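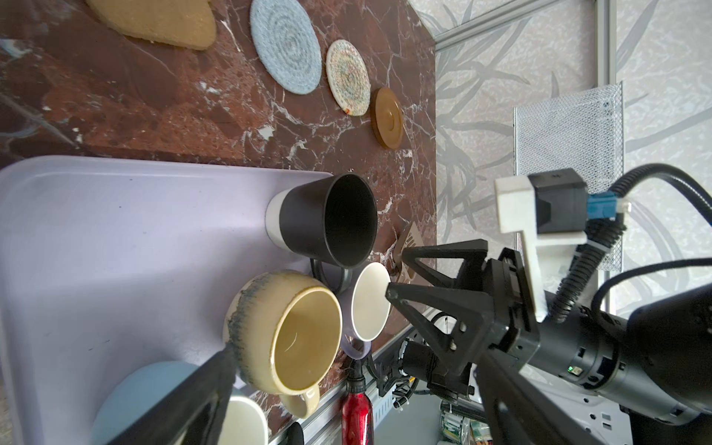
4. Do coasters get used?

Papers > Household Surfaces > Oltholm Study > Section 4

Print this page | E-mail this page
12 shares | 2 comments

The advice given to owners of polished stone tables is nearly always the same: buy coasters and keep them where people can reach them. The Drisow care leaflet says so, the Mirzaei guide repeats it almost word for word, and the Keton survey is cited by both as proof. We have doubts about that proof. The Keton survey asked 1569 households whether they owned coasters and whether their table was marked. It did not ask whether a cup had ever been put on one. Owning coasters and having a clean table may go together for dull reasons, such as living with people who wipe things.

The Oltholm diaries were meant to fill this gap. Households wrote down each drink taken at the table and where the cup was put between sips. After we removed entries with no resting place given, 1019 were left. We do not claim much for them. A person who has agreed to write down where the mug goes will look at the mug more than usual, and will very likely look at the coaster too. Any figure for coaster use taken from a diary should be read as generous.

Two patterns are worth reporting all the same. The first is that the tray did a good deal of the work the coasters were credited with. When cups came to the table on a tray, they often stayed on it, and the coasters were left where they lay. The leaflets do not mention this. If a tray keeps the stone clean, and the household also owns coasters, a survey of the Keton type will give the credit to the coasters.

The second is that mixed sets were treated differently from matching ones. In several diaries one coaster was named again and again and the others hardly at all. Most sets on our tables were mixed. Figure 2 has a round one of tightly coiled fibre beside a paler one shaped like a flower, with scalloped lobes. Writers said they picked the plain round kind out of habit. Whether the shape has anything to do with it, or only the place in the row, we can't say from diaries alone, and we would distrust anyone who could.

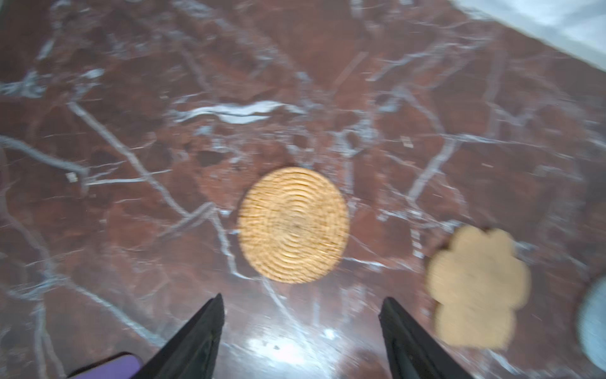
Does a woven coaster keep a spill off the stone?

Only for a short time. An open weave with no backing lets liquid through to the table, so a soaked one should be lifted and dried and the stone wiped under it.

This point is passed over in the Mirzaei guide, which treats all coasters as equal. A solid coaster with a raised ring will hold a small amount of liquid on its face. A felt one takes the liquid up and then holds it against the table, perhaps for hours if no one moves it. We tried to work out from the diaries which material did best and gave up. Writers used "the brown one" for several different coasters, and there was no way to go back and ask.

The trouble is made worse by veined stone. On a dark top with pale veins a faint ring is hard to find, and two people checking the same table in June did not agree on how many marks it had. One took a vein for a stain. The other may have taken a stain for a vein. The Keton survey relied on owners judging their own tables from memory, which seems to us weaker still, and we are surprised that it has been leant on for so long. Plain pale tops might give a cleaner result, but they are also the tops on which people take more care, and that brings back the problem we began with.

Figure 3. Tray, cups and coasters on a veined marble top.

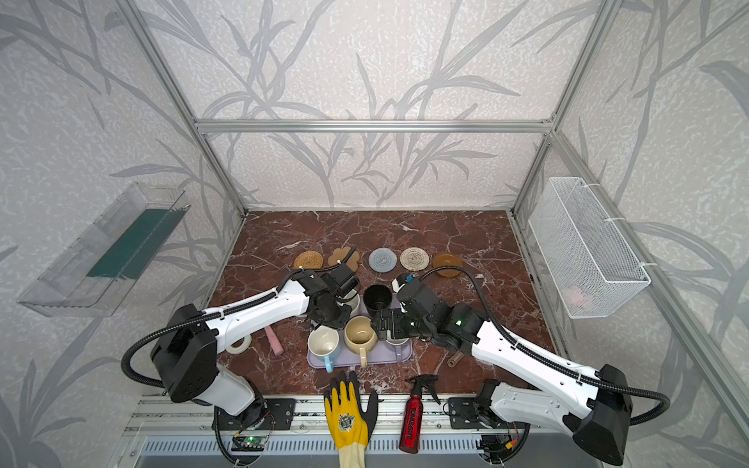
The case for the tray is stronger than the case for the coaster, though we would not push it far. A tray asks for one decision, made when the drinks are carried over; a coaster asks for the same decision at every sip, from everyone at the table. In Figure 3 the four cups share a purple tray towards the middle of the top, while the five coasters are lined up near the back. An owner with this layout could truthfully tell a survey that there were enough coasters for every cup, and the answer would say nothing about what kept the cups off the marble. Our own diary form was only a little better. It had a box for "coaster" and a box for "table", and people who used a tray wrote it in the margin or, we suspect, ticked "coaster" and moved on.

We therefore make no estimate of how many marks a set of coasters prevents. The Drisow leaflet does make one, and gives no source for it apart from Keton. A fair test would need the same households with and without coasters, a tray question asked separately, and somebody other than the owner to inspect the stone. It would also need to go on long enough for people to stop being careful. The 12 households that sent us a second diary already showed some slackening, with shorter entries and more of them left blank at the end of the evening, and we do not know where those cups went.

One smaller matter is storage. Handled mugs take up more of a tray than their bases suggest, and a bowl added to the tray takes up more again. Writers with small trays reported overflow onto the table, usually the last cup to be poured. If coasters have a proper use it may be for that cup.

Share this section (2) | Print | E-mail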